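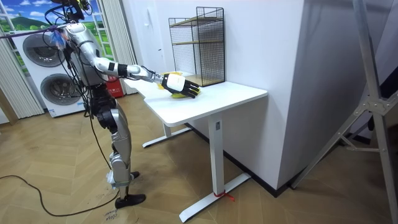
How Do Robots Learn Good Manners?

You have rules at home, and I bet you can say a few of them without even thinking. Wash your hands. Don't run with scissors. Put the milk back when you're done with it. Robots have rules too, and so do the people who work with them, and today we are going to talk about both kinds.

At the Iltholm workshop, where I spend a good part of my week, a robot called Wiriya practices small jobs at a white desk. They are the sort of jobs you might do before supper, like moving a piece of fruit. That may sound easy! But a robot is heavy, and it is made of metal, and it doesn't know that your elbow is in the way unless somebody has taught it to notice. So before any job begins, we go over the rules.

Rule one: give the robot room

Stretch your arm out as far as it will go and turn in a slow circle. Everything you could touch is inside your reach. A robot has a reach too, and the first rule is that people stay out of it while the robot is working. We stay at least 40 inches past the end of Wiriya's fingers, and yes, we got out a tape measure to find the spot.

Grown-ups who build robots write rules like this down and share them, so that a robot in one town is used as carefully as a robot in another. A rule that many people have agreed to follow is often called a standard. You already know some standards, even if you never called them that. A red light means stop on your street, and it means stop on your cousin's street as well.

Rule two: be gentle

Think about how you hold an egg, and then think about how you hold a jump rope. Your hand knows the difference. A robot has to be told how hard to squeeze, and the safe way is to start soft and add a little more only if the thing begins to slip. Soft fingers help as well, in case they bump into something they didn't mean to. 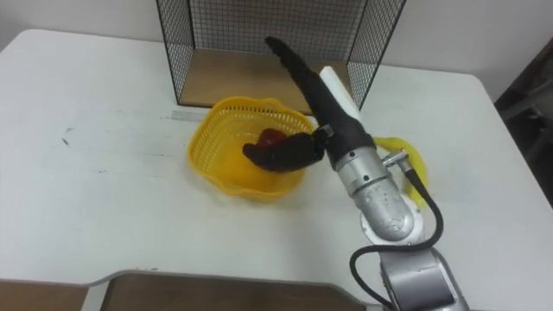
Davina Gillies

When a red thing is sitting down low in a yellow basket, the fingers have to go in after it without giving the basket a shove. Slow is good here. My friend Tapio Hämäläinen, who writes many of our practice jobs, likes to say that a robot in a hurry is a robot that needs a mop. (He said it after the business with the orange juice, and I'm afraid that was partly my fault.)

Rule three: know where the stop button is

Before we start, everyone in the room points to the stop button. Everyone, even visitors, even me, and I have pointed at it more times than I could tell you. Anybody may press it. You don't have to ask first, and you will never be in trouble for pressing it when there was no need. We would much rather start the job over.

Rule four: hold on until it's time to let go

If you have ever dropped a plate, you know why this one is on the list. A robot that is carrying something should keep its grip while it moves, and it should let go only when there is a good place for the thing to land. If it gets mixed up in the middle, it should stay still and wait for a person — and it should keep holding on while it waits. An apple is a fine thing to practice with, smooth and round and a bit tricky to hold.

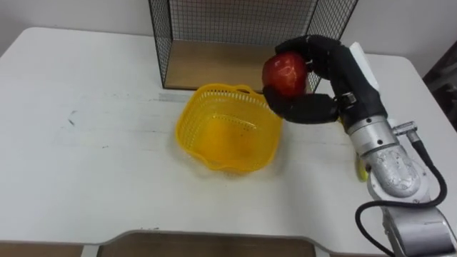
Rule five: write it down

After each job we fill in one line in a notebook. We put what the robot was asked to do, whether it did it, and anything that surprised us. Our notebook from August has 289 lines in it, and 19 of them have a star, meaning "let's look at this one again." A star isn't a bad mark. It's how the next try gets better.

Try it yourself

You can play robot at home with a friend, an apple and a bowl. One of you is the robot and closes your eyes. The other gives the orders, such as "arm forward" or "fingers open." Pick a stop word before you begin, and when you hear it, freeze! Then trade places, and write down one thing that surprised you.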